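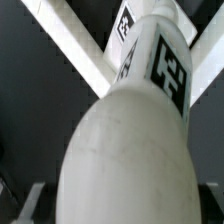

## Let the bench stay slow

I've spent 11 evenings on the Urnel build at our shared shop, and I still think square tags on plain white parts beat any cleverer plan, bless them.

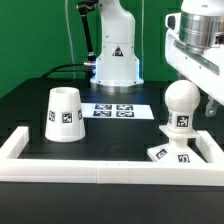 Brovow wrote back that tags are a crutch and I'd be happier without them. Well, maybe so! But a crutch gets you walking, and I'd like to walk a good while yet.

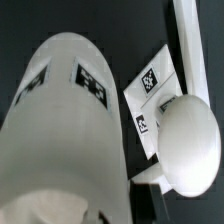

## What I'd spend on

More tape, more patience, and a second free evening in February.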